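Sealing marble counters, worth it or not?

gritpan
Moved into a place outside Vurnton with white marble-look counters, gray veins and all. Installer long gone, no paperwork. Guy at the store in Prastumton wants 202 for a sealing kit. Do I need it??

oldtile_60
Do the water test first. Put a few drops on, leave it 30 minutes, wipe. Dark spot underneath = it's soaking in, seal it. No spot, save your money. And find out what it is before you buy anything, lots of stuff sold as marble isnt.

gritpan
ok will try tonight. Previous owner left half a bottle of Urkine under the sink, label says stone and tile.
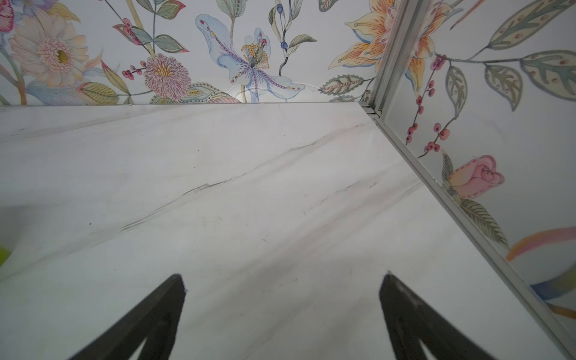 Also is vinegar really that bad? I've used it on everything for years, my old laminate was fine with it.

merrow
Yes it's that bad. Real marble etches, you get dull spots and sealer does NOT stop that. Lemon juice too, tomato sauce, wine. Dish soap and warm water, dry it after.

backsplash_bill
Gonna disagree on the sealer thing. Sealed mine every February, zero stains. 202 is a ripoff tho, I pay 60 and it does the whole kitchen.

merrow
Stains and etching are diffrent things. Never said it doesn't help with stains.

backsplash_bill
Fair. Still think people skip it and regret it. My sister got quoted 272 to have one oil stain pulled out.

oldtile_60
Poultice, baking soda and water, plastic wrap overnight. Couple bucks. Try that before paying anyone.

gritpan
Did the water test, no dark spot after 30 min. Holding off on the kit. Vinegar's going back in the pantry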